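Intake

Tincuța Zamfir started the log on October 1, 2019, and kept it in the format she had used for 16 years at the Binden mill: lot, weight, condition, action. The mill had closed in February. The habit had not.

The lot was her sister's clothes. It came in 8 sacks, tied with baling twine, and she weighed each sack on the bathroom scale by holding it and subtracting herself.

Sack 1. Sweaters. Moth damage at the elbows. Action: discard.

Sack 2. Work shirts from the Furukawa plant, name tape still on the pockets. Action: hold.

She wrote "hold" when she did not know what else to write. At the mill, hold meant the item went on the gray shelf and a supervisor came by before the end of the shift. The apartment had no gray shelf. She cleared the top of the bookcase and used that.

The method was simple. Each piece went flat on the table with the waist to the left. She smoothed it from the waist down with the side of the hand, checked the seams, checked the pockets, and folded it in half along the length, then in thirds. A Toveo folding guide, which she had kept from her training year, gave a tolerance of 2 centimeters for denim. She had never needed that much.

Sack 3 was denim. Her sister had bought jeans long and cut them herself, with kitchen scissors, and had never hemmed one pair in her life. They had argued over it. Tincuța had offered many times to run them through the machine, a single fold and a straight stitch, four minutes a leg. Her sister said the threads were the part she liked.

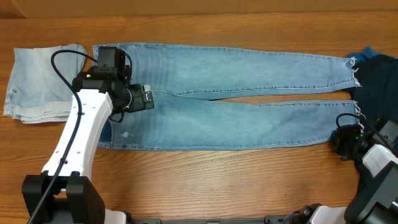
She measured the fringe with a steel rule. It was uneven. Under the mill standard an uneven raw edge was a category B defect, repairable, and the repair was to trim to the shortest point and turn the hem. She set out the scissors and a spool of Flalow thread, 200 meters, pale blue, unopened.

Then she read the log from the top. Weight was filled in. Condition was filled in. Under action she had put a dash, which was not a permitted entry.

The telephone rang in the hall and she let it ring. It would be her nephew, asking if the sacks had arrived and if she wanted someone there. She did not know how to enter that either.

She picked one loose thread off the cuff and wound it around her finger until the tip went pale. She unwound it and put it in the envelope she used for buttons. She wrote the lot number on the envelope.

In the condition column she crossed out "defect" and wrote "as worn." In the action column she wrote "fold."

She returned the scissors to the drawer, turned the waist to the left, and began with the pockets. The first one had a bus ticket in it.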